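Skolham showroom and furniture range: progress report to Dekker, 10/14/08

The sideboard and dining range is on schedule apart from the painted finishes. Of the 203 pieces ordered from Conum for the first delivery, 107 are in the Skolham warehouse and have been checked against the order. The rest are due before the end of the quarter. We have rejected 7 pieces for poor drawer runners and Conum has agreed to replace them.

The grey paint was too close to the cream under shop lighting, so we have asked for a darker sample. Until it is approved we are holding back the painted sideboards and selling oak only.
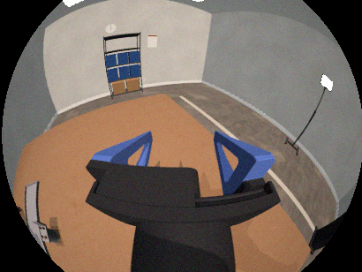

Blue gripper fingers, with grey and cream walls beyond.

The Mumuvness shop has had its new floor laid. Electrical work is finished on the ground floor but not upstairs, where the bedroom displays will go. We expect to open both floors together in January.

The catalogue text is written and prices are in for everything except the extending tables. We plan to print 1000 copies and order more if the shop runs short.
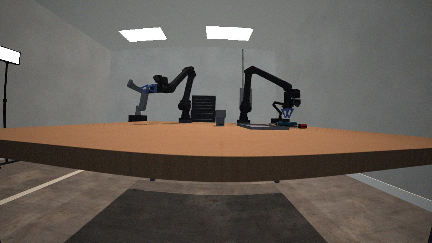

Delivery charges still need a decision. The present flat rate does not cover two-person deliveries of wardrobes and large tables, and we would like to add a separate rate for these before the catalogue goes to the printer. A draft price list is attached.

Spending to date is within budget. The next payment to Conum falls due when the second delivery arrives.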